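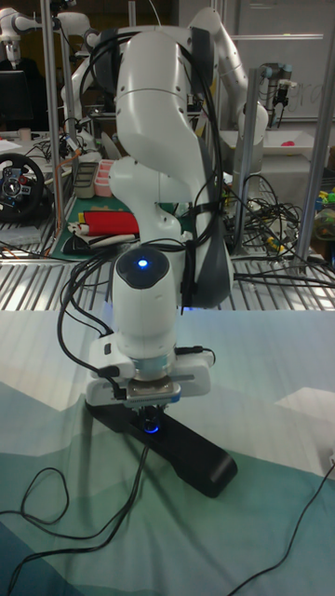 Hi Trevor,

You asked for something shorter than last time and I've tried, I really have, but there's a lot to tell you this round (mostly good!). This covers the Karna workroom from the end of winter through May, so it's everything since the shelving money came through from Dimitrov.

First the tables, which I know you've been waiting on. All four now have the printed covers. We went with the mountain pattern in the end, the one with the big angular peaks in white and light gray up top and the teal getting darker toward the bottom. I know you liked the plain gray sample better, and I did go back and forth on it, but once we had them both spread out in the room it was an easy pick. The plain one made the place feel like a waiting room. Dewanti drew the pattern and she was very patient about me asking for the peaks to be bigger, then smaller, then bigger again.

Two things I'd do differently with the covers. One is that the white part shows everything. Pencil, coffee rings, the blue chalk that gets into every room in this building. The teal half hides it all beautifully, so people have started turning up at the teal side to do their messy jobs, and I can't blame them. The other is that we ordered to the size of the old tabletops and two of the tables are a bit narrower, so those covers had to be trimmed and re-hemmed. Anežka did the hemming on a Sunday with her own machine and wouldn't take anything for it except lunch. I've put the lunch in the receipts. I hope that's fine.

We also have one spare piece left over, long and thin, all white peaks with no teal. It's rolled up in the closet until somebody has a good idea.

The shelves are up. They're the metal ones from Prernix, and they stand right by the tables so you can reach for what you need without walking across the room with your hands full. The delivery came in two parts with a long gap in between - the uprights first, then the actual shelves almost a month later - so for most of April we had what looked like a very small scaffolding business. Prernix knocked $200 off the bill when I complained, and with your okay I'd like to move that over to the storage boxes line, where we're going to run short otherwise. There's a note about it at the bottom.

Now the sorting, which is where most of the hours went. If you remember the old room, you remember the corner behind the door. Lamps with no bases, bases with no lamps, brackets, feet off things, stands for screens we got rid of years ago, and a whole crate of chargers. Suryani had the idea of doing it one box at a time and not allowing anyone to open the next box until the first was completely dealt with. I thought it would take forever. It took forever! But it worked, and we ended up with 161 items labeled and given a place to live, and a very satisfying trip to the recycling center in Zosulitz with the rest.

The rule for keeping something was that at least one person had to say out loud what it was for. You'd be surprised how many handsome black plastic feet went in the bin on that rule. A few were saved at the last second when someone remembered which stand they belonged to, and those now have a tag tied on so we don't have to go through it again. The unclaimed stuff sits in a tray on the end table for a month and after that it goes. I was strict about this for the first two trays. I've gone a bit soft on the third.

Where we're behind is cables. The plan said all the leads would be off the tabletops by now and they aren't. There are still thin black ones lying across the covers, and every time I coil one up it has found its way back out by the afternoon. The trouble is the wall sockets, they're all along one side, so anything on the far tables has to come across somehow. I had a quote for floor sockets and I won't even tell you the number. What I'd like to try first is the cheap version: clips along the underside of the table edges, a bundle of reusable black straps, and a rule that the slack hangs at the back and doesn't loop across the working side. Suryani has done her own table this way as a test and it looks so much better already. You can put a big sheet of paper down and have it lie flat.

The lighting is also not finished. The overheads are fine, but with someone leaning in over a table you get a heavy shadow right where they're trying to see, and small dark things on the tabletop get lost in it. We've borrowed two clamp lamps from upstairs and they help. I want to live with them for a few weeks before asking you to pay for any.

What people are saying, since your form asks: the covers are the thing everyone mentions first. The Thursday drawing group say it's the first time they've liked the room. One of them complained that the mountains are distracting when she's trying to cut straight lines, which is fair, and she now uses a cutting board on top. Twenty people came through at the open afternoon and stayed longer than we had cookies for. A man I'd never met wanted to buy one of the tables, cover and all.

On money, briefly. The covers came in a little under, even with the re-hemming. Shelving was on budget before the discount. Recycling fees were more than I'd guessed, as I hadn't known they charge extra for anything with a battery in it, and the chargers crate turned out to be hiding quite a few of those at the bottom. I've attached the receipts in one file this time, in order, like you asked.

Coming up next:

Cable clips and straps on the other three tables. I'd like this done before the summer groups start.

A wipe-clean layer for the white end of the covers. Dewanti is testing a spray on an offcut and so far it has made the gray look slightly yellow, so that may not be the one.

Labels on the shelf edges, big enough to read from the table. The ones I printed are too small and I'd already stuck half of them down before I admitted it.

Boxes with lids for the top shelf, for the things we hardly ever need but got three votes to keep.

Things I need from you: a yes or no on moving the $200 to storage boxes, and whether the clips and straps can come out of the furniture line or if they have to count as electrical. I've asked your office about the second one and got two different answers, so I'll go with whichever one you put in writing.

Come by if you're over this way. Mornings before ten are the quiet time, and there's a better kettle now.

Best,
Intan Hidayat
Karna workroom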